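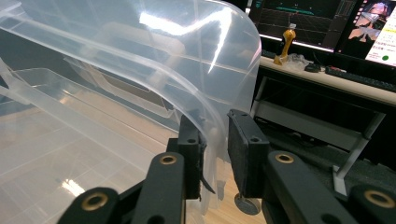 The clear plastic tub: a solution in search of a cupboard.

Against the See-Through Tub

Opinion | July
By our household columnist

I own a great many clear plastic storage containers, and I would like to know when I agreed to this. There was a time when a person kept flour in the bag it came in, with a peg on top, and was considered an adult. Now the flour lives in a tub, the tub lives inside a bigger tub, and the peg has been retired to a small tub of pegs.

The argument for transparency is that you can see what you've got. I have tested this. Through the wall of a frosted tub, with the kitchen light bouncing off its rim, I can see that I've got something pale. It may be icing sugar. It may be plaster left over from the laundry wall. The recommended fix is a label, at which point the tub might as well be made of tin, like my grandmother's, which had a picture of a castle on it and never once got mistaken for plaster.

Then there is the matter of ridges. Somebody in the plastics trade has decided that no surface should be left alone, so we get ledges, recessed panels and a faint grid moulded into the bottom, all of which I'm sure make the thing stronger. They also collect crumbs. I have gone after the crumbs in a Vogler three-litre with a skewer, a pastry brush and the corner of a tea towel, and they are in there yet, as well defended as any garrison.

Stacking is where the real money gets lost. The Virkutex range nests beautifully with the Virkutex range. It will sit on top of a Vogler for as long as you stand there watching it, and it goes over at 3 in the morning, when the whole house can enjoy the noise. So you commit to one brand, and the next year they change the shape of the lip by the thickness of a fingernail and your lids become coasters.

I spent part of last winter at my sister's place in Plelavstead, where the pantry is a marvel. Every tub matches. Every lid fits. There are lentils in there of a colour I had not met before. I asked what we were having for tea and we had toast, because nobody wanted to disturb the arrangement. I don't blame her. I felt the same way about the good towels for most of the nineties.

The home shop out at Girnevum had a storage sale on recently, and a sign over the door promised 1,000 ways to organise your life. I went in for a dish brush. I came out with a dish brush and a very large tub, big enough to bath a terrier, on the grounds that it would hold all the other tubs. It does, too. It now takes up the entire shelf the other tubs used to take up, and I have to lift it down with both hands to get at the rice.

My modest proposal is a one-in, one-out rule, policed with the seriousness we give to pub car parks. Bring home a tub and one must go, along with its lid, if you can find its lid. Anyone who claims to have 100 per cent of their lids should be asked to produce them on the kitchen table in front of witnesses.

As for the big one, I've thought about putting it out on the nature strip with a sign saying FREE. But it's a good tub, it's got a nice solid rim, and you never know when you'll need to keep something pale in it. It can stay till spring.

More in Opinion
The second-best saucepan does all the work
Who is buying the avocado slicers?
In praise of the drawer that won't shut
Tea towels: a ranking

We use cookies to improve your reading experience. By continuing to browse you accept our cookie policy.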